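阅读约 6 分钟 · 收藏 40 · 评论 7

双臂叠毛巾:训练集按毛巾种类配比,还是按初始形态配比?

提问:

我们在做一个双臂整理布料的模仿学习任务,流程是从一堆毛巾里挑出一条,拎起来,摊平,再对折两次。策略用的是动作分块的 Transformer,三路相机输入,遥操作采数据。到目前为止录了 3,000 条,剔除掉中途掉落、操作员手误和时间戳对不齐的,剩 2,743 条能用。

单条毛巾放在桌上的时候效果还可以。问题出在多条混放。只要两条毛巾有一部分压在一起,策略经常会同时夹到两层,拎起来以后另一条跟着走,后面的步骤就全乱了。还有一种情况是夹爪在两条毛巾的交界处来回犹豫,停在离布面几厘米的地方不下去,直到超时。

组里现在有两种意见。一种认为是材质和颜色覆盖不够,应该多买不同的毛巾。另一种认为毛巾种类已经够了,缺的是初始形态,也就是压叠、团起、边角朝下这类情况。我倾向后者,但手上没有对照结果。预算只够再采一轮,想问问做过类似实验的人:

一、这两个方向哪个收益大?
二、有没有办法在采之前先判断出来?
三、评估的时候初始形态怎么控制才算公平?我们现在是操作员随手一扔,每个人扔得都不一样。

补充:夹爪是平行二指,没有触觉,腕部相机离布面很近的时候基本只能看到一片绒面。

浏览 390 · 分享 12

回答一(已采纳)

Ghazal Shirazi

去年 11 月我们在 Zarei 项目里做过几乎一样的对照,说一下做法和结果,你可以参考着改。

先回答第二个问题,因为它决定你要不要花这笔钱。不用采新数据,把现有模型拿来做一次分组测试就行。取训练集里出现过的毛巾,摆成训练集里少见的形态,跑一组;再取没见过的毛巾,单独平放或者轻微起皱,跑另一组。两组各跑 40 次。如果第一组明显更差,缺的就是形态;第二组更差,缺的就是材质。两组都差的话,先别采,去查相机标定和动作延迟。

我们当时是第一组差得多。没见过的毛巾只要单独放着,策略基本能处理,颜色换了也没太大影响。见过的毛巾一压叠就不行。所以后来的预算几乎全投在形态上。

采集的时候我们把桌面初始状态分成四类:单条起皱、两条部分重叠、多条相邻但边缘没有压住、多条成团。每一类单独建任务编号,操作员开录之前在界面上选。以前全部混在一个编号下面,事后想按类别抽样都抽不出来,只能一条一条回看视频打标签,很费人。

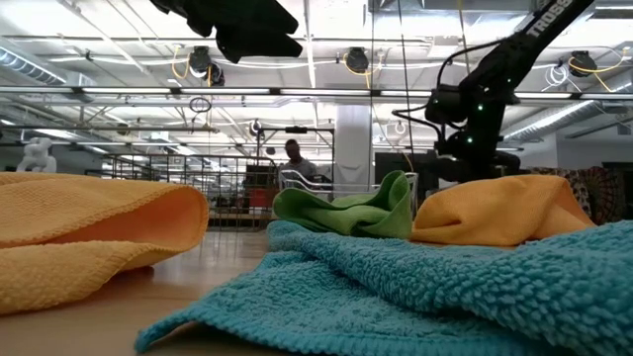 多条成团这一类要多花点心思。操作员演示的时候会不自觉地先挑最容易的那条,结果数据里几乎全是“先拿最上面、最靠近自己那一条”,策略学到的其实是位置偏好。我们的改法是由界面随机指定第一条拿哪个,操作员照做。如果指定的那条被压住了,就先把上面的拨开,拨开的动作也录进去。这部分数据一开始很多人觉得是浪费,训练以后发现,夹爪在交界处停住不动的现象少了很多。

停住不动还有一个原因你可以查一下:演示里有没有人在下夹之前停顿。布料边缘不好找,新手操作员经常悬在上面看一会儿再下去。如果停顿比例高,模型就会把“悬着”当成正常状态。我们写了个脚本,把末端速度低于阈值超过一秒的片段找出来,下夹前的静止段统一裁短。裁的时候注意几路相机和关节数据要一起裁,裁完重新检查对齐。

同时夹到两层的问题,光靠数据我们没有完全解决。后来加了一个重试的演示:故意夹到两层,拎起一点,发现另一条跟着动,放下,换个位置再夹。每个形态类别里都掺了一部分这样的片段。比例不要太高,我们一开始掺多了,策略变得疑神疑鬼,夹对了也要放下重来。

第三个问题,评估不要随手扔。我们的做法是在顶部相机的画面上叠一张半透明的参考图,操作员照着参考图摆,轮廓大致重合就开始。布料不可能摆得完全一样,但比随手扔的方差小很多。参考图固定一套,所有版本的模型都跑这一套,并且跑的顺序打乱,摆放的人不知道当前跑的是哪个模型。另外留一小部分随手扔的测试,单独报,不要和前面的合在一起算成功率。

成功率也建议拆开记。抓取、分离、摊平、第一次对折、第二次对折,各记各的。只看最终成功的话,前面改好了一步,总数可能一点不动,你会以为白做了。

有一点我们没做:没有在同样的数据量下严格对比“纯加材质”和“纯加形态”训练出来的模型,只是根据分组测试的结果选了方向。所以我不能说形态一定比材质重要,只能说在我们的毛巾和我们的夹爪上是这样。

赞同 31 · 评论 4

 提问者:分组测试做完了,和你们一样,见过的毛巾压叠以后掉得最厉害。下一轮按四类采。静止段的脚本方便的话能说一下阈值吗?

 Ghazal Shirazi:阈值和你们的控制频率、滤波都有关系,直接抄我们的没意义。把末端速度画个直方图,靠近零的地方会有一个很窄的峰,阈值取在峰的右边就行。

 提问者:好的,收到。

回答二

Cameron Rutherford

补充一点不同的看法。上面说材质影响不大,可能是因为测试用的都是毛巾。我们在 Cotow 试过把薄的平纹布混进去,情况就不一样了。厚绒的毛巾夹偏一点也能带起来,薄布贴着桌面,夹爪要压得更低,高度差几毫米就夹空。如果你们的任务以后要扩展到抹布、餐巾这些,材质那边也得留点预算,至少厚薄两头都要有。

还有同色的问题。两条颜色接近的压在一起,我们的模型分不清边界,颜色差得大的就好一些。所以测多条混放的时候,同色组合和异色组合最好分开统计,不然换一套毛巾,成功率就跳,查半天查不出原因。

腕部相机看到一片绒面的问题,我们是把相机往后挪、角度往下压,让夹爪两指和布边能同时在画面里。挪了以后旧数据的腕部视角就和新的对不上了,混着训效果反而变差,最后旧数据只留了顶部和侧面两路,腕部那一路做了遮挡。要改就趁早改。

赞同 9 · 评论 2

回答三

匿名用户

先把学习率调小试试,我们之前抖动也是这样解决的。或者换扩散策略,感觉对布料好一些,没有细测过。Gimusen 那边好像有人放过叠衣服的预训练权重,可以搜一下,链接我找不到了。

赞同 1 · 评论 1

 提问者:我们不是抖动,是停住。不过谢谢。

最后编辑:2026年3月27日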